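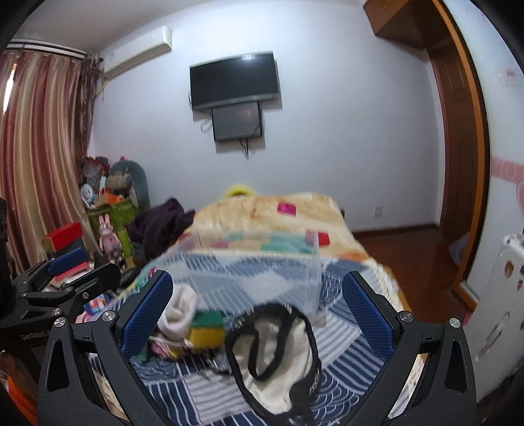
Textiles 1, handout 4 – repeats and how to spot them. Nearly every printed cloth you own is one drawing done over and over. The bit that gets done over is the repeat (or the unit, same thing, I use both, sorry). Your job this session is to find it, measure it and draw it. Patchwork prints are the awkward ones. Take the bed sheet in the picture, navy, blue-gray and white: stripes in one patch, wave arcs in the next, then plain pale ones. A sheet like that looks random till you find the same two patches side by side a second time. Then you have your distance.

Bring to class: a ruler, tracing paper, soft pencil, one piece of printed cloth from home. Any size as long as the pattern comes round at least twice. Not lace, not knit. We do knit after the break.

Finding the repeat
Pick one odd mark. A leaf with a bent stalk, a corner, anything you would know again. Go straight across till you meet it again – that is the width. Then straight down – that is the height. If you go straight across and it isn't there but it turns up lower down, you have a drop. Write both numbers on your sheet BEFORE you start tracing, people always forget and then have to unpick the whole thing.

Types you need to know
Block (or full). Units sit in a plain grid like bathroom tiles. Easiest to draw, and the eye finds the grid fast, sometimes too fast.
Half-drop. Each column slides down by half the height of the unit. Most flowery curtains. Hides the joins well.
Brick. Same idea sideways, each row slides along by half. Think of a wall.
Mirror. Unit is flipped at the join. Watch for faces and letters, they go wrong staight away.
Tossed. Motifs pointing every way so the cloth can be cut either way up. Still has a repeat underneath, whatever the shop tells you.

Scallops
Came up last time so a quick note. A scallop pattern is rows of arcs, each row shifted half an arc along. So the smallest unit is two rows, not one. Lots of you drew one row and lost marks. Draw the second row. If there are smaller arcs inside each big arc, they belong to it, don't treat them as a new motif.

Stripes
Look too simple to bother with, aren't. Measure from the start of one stripe to the start of the next stripe that is the SAME colour and width. With uneven stripes that can be a long way. A stripe has no height to its repeat, put a dash in the box.

Worked sum
The Moen sample in the blue folder has a unit 8 cm wide. Cloth is 72 cm across. 72 divided by 8 is 9, so nine full units and nothing left over. Good. If the cloth was 100 cm you get twelve units and 4 cm spare, half a unit, and the two edges won't match when you sew them together. This is why makers choose the unit to fit the cloth and not the other way about.

Matching at seams
For curtains and bedding allow one extra repeat per length. With a half-drop you can often save cloth by cutting from two lengths in turn, Hiba Karam will show this on the long table in the second half. Bring pins.

Reading
Chapter on layout in the course reader, skip the bit on rollers for now. The Rurkow and Ustlow pattern sheets are in the drawer under the light box, please put them back in order. The Adton sheet is missing, if you have it I want it back.

To hand in
1. Tracing of one full unit, edges marked.
2. The same unit drawn out three across and three down, so we can see the joins.
3. 500 words on a cloth you use every day. What type of repeat, how big, where are the joins hidden, would you of done it differently. Handwritten is fine if I can read it.

Hand in to the tray by the end of July. Names on the BACK.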